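3.2 The bench and the open tower

I should say something about the bench before I get to the memory work, as I changed my mind about it more than once. When we started the Wornlow study I wanted the computers standing upright, the way they live under people's desks. It seemed more honest to me. In practice it's a miserable way to work on one: you are reaching in sideways, your own hand is in your light, and the module you are trying to seat is at right angles to the way you want to push. So we laid the tower on its side, took the cover off and left it off, and every trial reported in this section was done that way.

Laying it down does odd things to the words people use, and this caused us more trouble than I'd expected (I still have the notes, and some of them are very cross). What the manual calls the bottom of the case may now be the side nearest your stomach. "Above the socket" meant one thing to the people who had built computers before and another to those who hadn't. We settled on "bezel end" and "connector end" for the two ends of the case, and on "deep" and "shallow" for how far down into it a part sits. I'd recommend this to anyone trying the same sort of thing. It sounds fussy for the first half hour and then you stop noticing.

The parts that come out need somewhere to go, too. In the first round we let people put them down wherever they liked, and a memory module laid flat on a slatted top is a nuisance to pick up again, quite apart from what it does to your nerves when one end finds a gap. For the Flernivis round we brought in a tray with upright holders. The module rests across a pair of slotted supports with its two ends held, so you can take it by the edges and keep your fingers off the contacts. I was a bit sniffy about the tray at first – it looked like a lot of furniture for one small board – but I've come round to it completely.

Figure 3 has the tray and the open case, and then the tray and the case a second time.
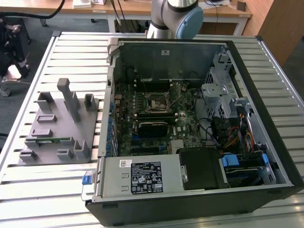
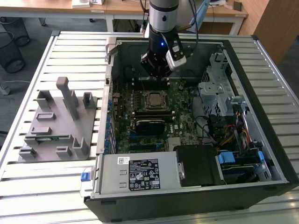 Figure 3. The tower on its side on the slatted bench, with its cover off and the motherboard showing.

Hülya Demirtaş read a draft of this section and told me that I was being far too kind to the tray, and that the real improvement between the two rounds was that people had finally been told to look for the notch before they pushed. She would have given them the old arrangement again, with the better instruction, and seen what happened. She also thought "deep" and "shallow" were fine for us and would be hopeless in a repair shop, where the next machine along may well be lying on its other side.

I can't really argue with the first point. We changed the tray and the instruction sheet together, which was careless of me, and the results in this section can't tell them apart. What I can say is that the complaints changed. After the first round people grumbled about where to put things and about losing track of which way round a module had been when it came out. After the second they grumbled about the slot, which at least is the thing we were supposed to be studying!

A note on the slot, then. A module goes in properly when both ends go down together, and the usual mistake is to press one end home and then lean on the other. You can feel it going wrong, a sort of springiness under the thumb, but only if you've felt it go right a few times first. We gave each person 2 practice goes before anything was recorded. I now think 6 or 7 would have been kinder, and I suspect it would have made the later numbers a good deal less jumpy as well. The Ouali pilot had more practice built in and its notes are much duller to read, in a good way.

We left the rest of the inside of the case alone. It was tempting to tidy the cables out of the way for everyone, and I did tie a few back in one early session and then felt guilty and undid them. Real machines are crowded, and part of what people are learning is to work round what is already in there without snagging a sleeve on it. The one rule we did make was no tools left inside the case between goes. I made that rule in March, after losing a screwdriver for most of an afternoon, and it has stayed on the sheet ever since.

The timing of each go, and how we decided that a module counted as seated, are in 3.3, along with the revised Fliromwood sheet.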